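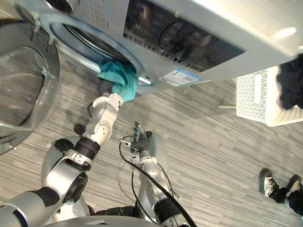
Reading time: 4 minutes

Stedstead Household Advice asks for proof behind monthly drum tablet claims

STEDSTEAD, 22nd August. Stedstead Household Advice is today asking Prinditz, maker of the Plokus drum-cleaning tablet, to publish the full test results behind its claim that a tablet a month "keeps your machine running like new". We have read what the company has put out so far and we are not convinced.

Plokus tablets are sold in boxes of 12, enough for one year at the suggested rate. The box says the tablet removes smells, residue and "hidden build-up" from the drum, the door seal and the pipes. It doesn't say how any of that was measured. The leaflet inside repeats the same words in larger type and then mentions a study of 276 homes.

We asked for the study. We were sent a two-page summary, prepared for Prinditz by the testing firm Sepúlveda. It says that most homes reported a fresher smell after three months. There is no group of homes that went without the tablet. There is no group that ran an empty hot wash instead, though many people have been doing that for years for the price of the water and power. The people taking part knew what they were being given, and they got it free. We would probably say our machines smelled nicer too.

The summary has one chart. It has no scale on the left-hand side. We have asked twice what the bars stand for and are still waiting.

None of this proves the tablets do nothing. Some of our own members swear by them. But "some people like it" is a long way short of "running like new", and it is the second phrase that is printed on the front of the box. A machine can smell of lemons and still have a blocked filter or worn bearings.
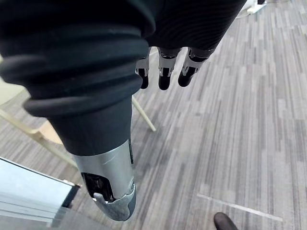

Do I need to use a cleaning tablet every month?

It depends on how you wash. If you mostly use cool, short cycles, an empty hot wash now and then is a sensible first step, and your machine's handbook will say which programme to use. Wipe the seal, leave the door ajar between loads if there are no small children or pets about, and see whether the smell goes before you spend anything.

We also have doubts about the hints on the website that skipping a month could shorten the life of the machine. Prinditz has shown us no figures on machine life of any kind. The Sepúlveda summary covers three months. Most people hope to keep a washing machine a good deal longer than that, and a three-month smell survey can't tell them whether they will.

Then there is the matter of the seal. Grey or black marks on the rubber are one of the most common complaints we hear. The Plokus website promises a "visibly cleaner seal" and then, in a footnote, advises wiping the seal by hand with a cloth before use. We would like to know how much of the cleaner seal is down to the cloth.

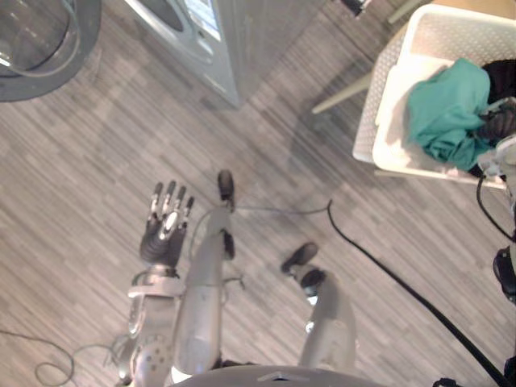 What our members told us

In the spring we put a few questions to our members and had roughly 200 replies. We make no great claims for this. People who write to us about washing machines tend to be people with something to say about washing machines, and we didn't inspect anyone's drum. The replies were mixed. Several people found the tablets helpful after a long spell of cool washes. Others noticed a strong scent for a day or so and the old smell back by the weekend. A fair number had stopped using them and couldn't tell the difference.

A few had bought them after a repair visit, on being told they "ought to". We would like that to stop unless the advice comes with a reason.

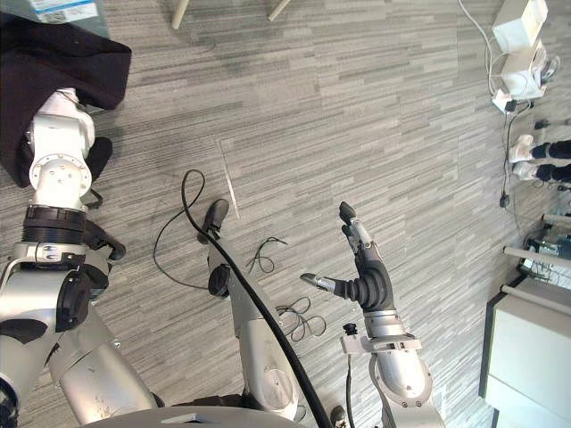
Prinditz told us in writing that it "stands by the Plokus range" and that its customers "know a clean machine when they smell one". The company added that the full results contain commercial details and that a longer summary may follow in October.

We will read it when it comes. A longer summary is still a summary, and we have asked for the method, the raw scores and the questions put to each home. If the results are as good as the box suggests, printing them should be the easiest advert Prinditz ever runs. Until then, our advice to members is to try the hot wash first and keep the receipt if they do buy a box.

Stedstead Household Advice takes no money from makers or shops. Copies of our letters to Prinditz can be had from our office on request.

Recent items

Limescale balls: still waiting for the evidence
What "up to 10 years" means on a parts guarantee
Are short cycles as cheap as they sound?
Fabric softener and towels: your letters
How to find and clear the filter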